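The Rule Book on the Clipboard
How one small robotics shop learned to write down what it already knew

The rules at Jirncombe used to live in people's heads. You learned them by standing next to somebody for a week or two, and if that person happened to be careful, you came out careful too. If that person was the kind who leaned across a live table to straighten a sleeve, well, you picked that up along with everything else, and it could take a good long while before anyone noticed.

These days the rules are on a clipboard, four pages of them, and I spent the better part of two days last December reading them over coffee and watching how they were used. I had come expecting to write about the machines. I went home thinking mostly about the pages, which surprised my editor and, I think, my hosts, who kept politely steering me back toward the arms.

Jirncombe does what people in the trade call soft goods work. Its tables handle cloth, netting, film and bags, all the floppy stuff that has given automation a headache for as long as there has been automation. A metal bracket has the same shape on Friday afternoon as it had when it was made. A piece of thin fabric has a new shape every time you look at it, and most of the familiar advice about working near robots was written with the bracket in mind.

Frøydis Lunde, who wrote the first draft of the pages, started with the floor. She told me she had read a great many safety documents that began with definitions, and she had never met a person who remembered one. So page one begins where your feet are. Tape marks the working area, and while the arms are powered you stay on your own side of it. If you want something from the table, you stop the arms first, you say "stopped" out loud, and you wait for whoever is at the screen to say it back.

That last bit sounds fussy until you've watched it for a morning. The back-and-forth takes no time at all, and before long I was doing it myself – once, to my embarrassment, in the hotel breakfast room, to a man waiting for the toaster.

Page two is about two arms sharing one piece of cloth, and it's the page people argue over. With a single arm, letting go is simple enough. With two, each is holding something the other is also holding, and the question of who gives way has to be settled before anybody presses start. The house rule is that neither arm pulls against the other past a set limit, and that if one loses its hold, the other stops where it is and waits. 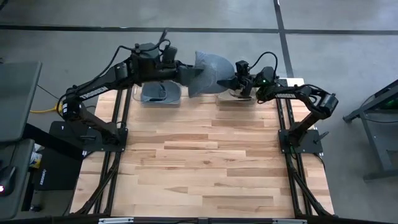

Nogueira thinks the rule on stopping is too strict. Freezing every time a corner slips means a day full of little halts, and a day full of little halts teaches people to tap the restart button without looking, so the page ought to let the second arm lower the cloth gently and carry on. Lunde has heard this more than once and doesn't entirely disagree. The compromise, penciled in the margin when I visited, allows a slow lowering but still asks for a person to look before the next attempt.

I liked that the pencil was there. At bigger places I've visited, a rule gets changed by a form, and the form goes to an inbox, and the inbox belongs to somebody who has moved to another building. At Jirncombe you write in the margin with your initials, and every 15 working days the margins get read aloud and either typed in or crossed out. Some of the crossed-out ones are very good reading. One asked for a rule against humming, and I'm told it had some support.

Page three covers the table itself, and it is wonderfully plain. Nothing goes on the work surface that isn't part of the task. Bins go where the task sheet says, and if you nudge one you put it back before starting again. Cables that move with an arm get checked by hand at the start of each shift, all the way along, with the power off. Cups stay on the shelf by the door (I lost mine twice to this rule, and both times it was returned to me there, rinsed).

The fourth page is the shortest and deals with notes. Whoever runs a table writes down what was tried and what went wrong, in ordinary sentences, including the attempts that were ruined by something silly. Girine, the supplier that sends over much of the fabric, has started asking for copies, and a workshop in Clorkgate has borrowed the whole set and sent back 9 suggestions, 3 of which are now in type.

Will four pages do for everybody? Surely not. A larger plant with heavier machines needs a proper risk assessment and trained people to carry it out, and Lunde is quick to say that Jirncombe has one of those as well, in a fat binder on the office shelf. The pages lean on the binder and were checked against it line by line. They're simply the part you can read standing up, with your coat still on.

When I left, the margin of page two had a fresh note in it, in very small handwriting, about how slow a slow lowering should be.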